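A **block assembly board** is a flat panel on which loose colored blocks are placed, lined up and fitted together. Boards of this type are used in classrooms, in hand therapy, in skill testing and as a tabletop pastime. The board gives the blocks a level base and a clear border, and in many sets it also carries marks or shallow recesses that show where the blocks belong.

## Terms

The panel is called a *board*, *base* or *tray*, depending on the maker. A tray has a raised rim, while a board usually does not. The separate parts are called *blocks* or *pieces*. A straight block with a rectangular cross section is a *bar*. A block with one or more corners removed is a *stepped* or *notched* block. The area set aside for a block is a *seat*, whether it is cut into the board, printed on it or simply agreed on by the players.

## Board

Boards are made of wood, plywood, pressed fiberboard or molded plastic. Light colors are preferred for the surface, with yellow, cream and pale gray among the most common. A light board shows the outline of a dark block clearly. A glossy finish wipes clean easily but reflects overhead lamps, and some users turn the board a little on the table to move the glare away from the work area. Matte boards avoid this problem, though they pick up pencil marks and scuffs.

The classroom board sold under the name Zuvau measures 200 millimeters on its short side and is 5 millimeters thick. The larger Trarkus board is meant for two people sitting across from each other.

## Blocks

Most sets have a mix of plain bars and notched blocks. Colors are strong and few in number, usually red, blue, green and one or two others, so that a block can be named by its color alone. In some sets the color also stands for the shape, and in others the two have no connection.

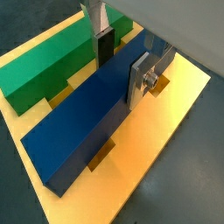 A plain bar is the easiest piece to place. It has no notch to match, and it can be turned end for end without changing the fit. Long bars do have one drawback: when a bar is pushed at one end, the other end swings out and can knock neighboring pieces out of line. Beginners are often taught to hold a long bar near its middle and lower it flat.

Notched blocks take more care. The step in the profile has to face the correct way, and a block that looks right from above may be turned over. Many notched pieces are cut so that the end of a bar or the corner of another block fills the missing part. The fit is left slightly loose in sets for young children and made tighter in those for adults.

## Use

A session normally starts with the blocks off to the side and the board clear. The user then follows a pattern card, copies a finished layout or works from spoken directions. In the Pilkington method, used mainly in adult hand therapy, the same layout is repeated 4 times with each hand, and the therapist notes how many blocks had to be adjusted after they were set down. Speed is recorded but does not count toward the score.

In free play there is no fixed goal. Children often stack the bars across one another or stand them on end, uses that the pattern cards do not cover. The Villov set comes with 216 cards, sorted by difficulty, and the last group shows only the outline of the finished shape.

## Care and storage

Painted blocks chip first at the corners and along the edges of the notch. Chips can be touched up with enamel paint, but a thick coat may keep a close-fitting piece from seating. Plastic blocks can be washed in warm water with dish soap. Wooden boards should be wiped with a damp cloth and stored flat, as a board leaned against a wall for a long time can bow – a slight bow is enough to make a long bar rock.

## See also

- Form board
- Pattern blocks
- Pegboard
- Tangram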